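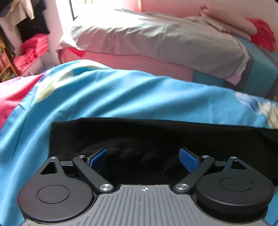
Windatora 2 keeps dropping the audio on my screen recordings once they pass 40 minutes. The video is fine, the sound just stops. I tried it on the laptop in the bedroom, sitting on the blue floral duvet, and on the desktop too, same result. Any fix?

brosel_user
Posted 06/10/2020
Turn off "split tracks" in the audio settings. Worked for me.

tk146
Split tracks has nothing to do with it. It's the temp folder filling up. Move it to another drive.

brosel_user
My temp drive was almost empty and I still had the problem.

hollisfan
I gave up and went to Zomovbridge. Fewer export options but I haven't lost sound yet.

tk146
Zomovbridge puts a watermark on everything unless you pay.

hollisfan
Only on the export presets. Save as raw and there isn't one.

brosel_user
OP, which build are you on?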